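Simulated demonstrations: randomised backgrounds and object sets

Tulau
The Divum collection now holds 223 episodes. Before the next batch, I would ask members to review whether randomised backdrops should remain. 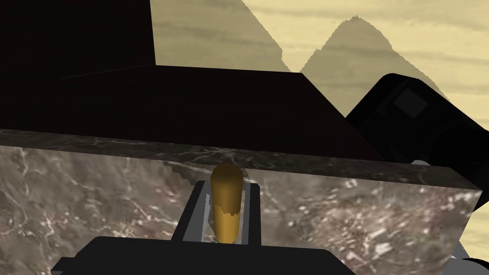
My own view is that they should, provided the colour of the target stays distinct.

Beaudoin
I must disagree. Varied scenery is of little value while only 3 counter layouts are in use.

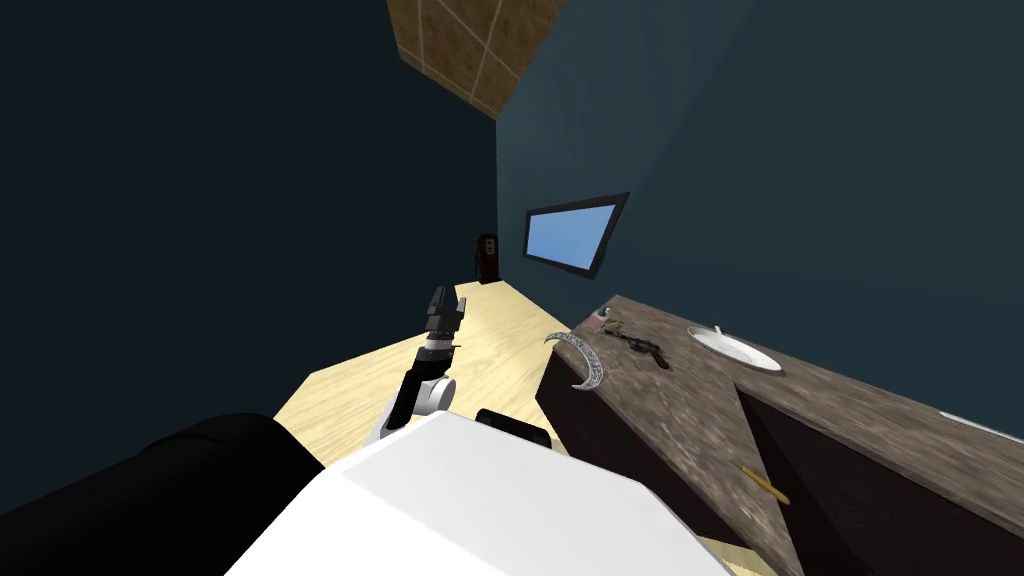

Reply from Brotau
I support Tulau – with the layouts increased to 6.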